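7 October 2023

Tray day! Bayu and I had the bench for most of the arvo and got stuck into two-gripper handling, the bit of the Gelby project I've been putting off since March. Did a heap of goes with the clear tray, one gripper on each end, before the batteries started to sulk.

Dong-hyun reckons we should always take the near end first and let the far gripper come in second. I'm half convinced. When I go first I tend to shove the tray along the bench, and then Bayu has to chase it (sorry mate). We've set ourselves 40 clean runs for the Ocampo folder and I've ticked off 24, though I was pretty generous with a couple of those so don't quote me.

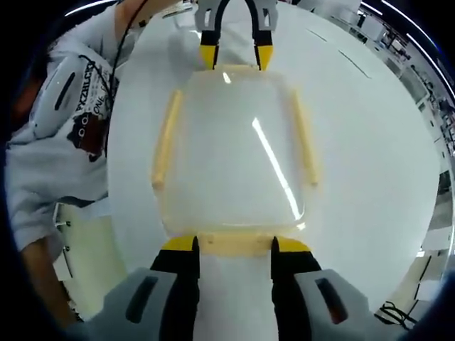

The other thing is squeeze. You want just enough on the rim that it comes up level, and my left hand always wants to do more than my right. Bayu says count to two before lifting, so I've written that on my glove in biro. Clear plastic is a pain for the tracking too, all that glare, so I'd like to try a session with the blinds down and see if the Baltine script is any happier.

To do: charge everything, rename my files properly (Dong-hyun has asked twice now), and book the bench again before the Vumton heats mob nab it. Bayu has the spare finger pads in his bag.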